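Progress report to the Gilico Fund
Project: The Nultden Community Supper and Recipe Archive
January 11, 2021

Where we are

The short version is that we are on schedule with the part of the project we thought would be hard, and behind on the part we described in our application as "straightforward." The fund may wish to keep that word in mind when reading applications from us in the future.

As a reminder, the grant covers two things. The first is the archive itself: a collection of household recipes from Nultden and the farms out toward Paisan, gathered from the people who cook them, tested, and written up so that somebody else could cook them too. The second is a printed book drawn from the archive, 900 copies, to go to the library, the two schools and anyone in town who wants one.

The archive now holds 200 recipes. That was our target for March, so we are ahead. The book has a title page.

Collecting

We planned to collect recipes at suppers. Given the year we have all just had, there were no suppers. Instead we collected by mail, by telephone and through a slot in the library door, and this worked better than the suppers would have. People who would never stand up in a hall and explain a dumpling will happily write four pages on one if left alone with it.

The mail brought problems of its own. A large share of the recipes came on cards copied from other cards, and the copying had taken a toll. One pickle calls for "a sufficient amount." One cake has no flour in it, and when we telephoned to check, we were told with some force that of course it has flour in it, it's a cake. We have started a list of things that were too obvious to write down. It includes salt, the oven temperature, peeling the potatoes and, in one case, the chicken.

We also received 14 versions of the same cabbage soup, each marked as the original. We had meant to choose one. After a few telephone calls we decided to print them all, in alphabetical order by street. This adds six pages to the book and we believe it is money well spent.

Testing

Every recipe is cooked at least once before it goes into the archive, by someone who has never made it before. Testers work from the written card alone and are asked not to use common sense, which has been harder to enforce than we expected.

Most of the trouble is with measures. Our contributors measure in cups, but the cup in question is a particular cup that lives in a particular cupboard. The same goes for "the small bowl" and "the blue bowl," both of which turn up often and neither of which is a unit. Where we can, we ask people to fill the thing with water and tell us what it holds. Where we can't, the recipe is marked "size of bowl unknown" and the tester uses judgment, having been told not to. 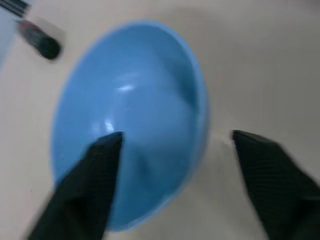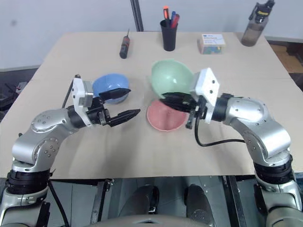
We have now settled on a house style. Dry goods are given in cups and ounces, liquids in cups, and anything described as a lump, a knob or a fistful is weighed in testing and given in ounces with the original word kept in brackets. We lost an evening to the question of whether a fistful is level or heaped. It is heaped.

So far 143 recipes have passed on the first try. The rest needed a second round, mostly for missing steps. Three have failed repeatedly, and we have gone back to the contributors, who report no difficulty at all. One of them offered to come over and show us, and when that's allowed again we intend to take her up on it. A fourth, a molded fish dish from the 1970s, came out exactly as written. It will appear in the archive but we don't plan to put it in the book.

The book

The delay is with the printing. Our quote from Dramitz Press was based on a book of 96 pages with a soft cover. The current draft runs to 148, partly because of the soup and partly because we had budgeted half a page for each recipe and had not met our contributors yet. The stories attached to the recipes are often longer than the recipes, and usually better. Cutting them would give us a cheaper book and a duller one.

Dramitz has given us three ways forward:

Keep the page count and drop to a lighter paper. The sample is fine to read but you can see tomorrow's dinner through today's.

Keep the paper and print fewer copies. This would mean disappointing either a school or the soup contributors.

Keep both and move to a plain two-color interior. The saving covers most of the gap, and the remainder can come from the hall rental line, which for obvious reasons has not been touched.

We would like to take the third. It means moving money between budget lines, and under the terms of the grant we need your agreement in writing. A draft letter is attached, with a space for the signature, in the hope of making agreement the least effort.

Spending

Ingredients are slightly over, owing to butter. Postage is well over, owing to everything. Travel and hall rental stand at zero. Typing and proofreading are on budget, although the proofreader has asked us to note that she was told it would be 96 pages. Taken together we are under what we expected to have spent by now, and we don't expect to ask for more.

What comes next

Between now and the end of March we plan to finish the second round of testing, close the archive to new soups, and send a full draft to Dramitz. The index is the largest job left. Half the recipes are named after relatives, so a reader looking for plum cake would currently have to know whose aunt made it. We are adding a second index by main ingredient.

We also have a small backlog from Paisan, where word of the project got around late and then very quickly. A shoebox came through the library slot just before the holidays with no name on it. Most of the cards are in pencil, some are on the backs of feed receipts, and all of them look to be in the same hand. We have put a notice in the library window asking the owner to get in touch. The typing has started in the meantime – there are several good breads in there, and a plum cake with the flour included.

The next report will follow once the draft is with the printer.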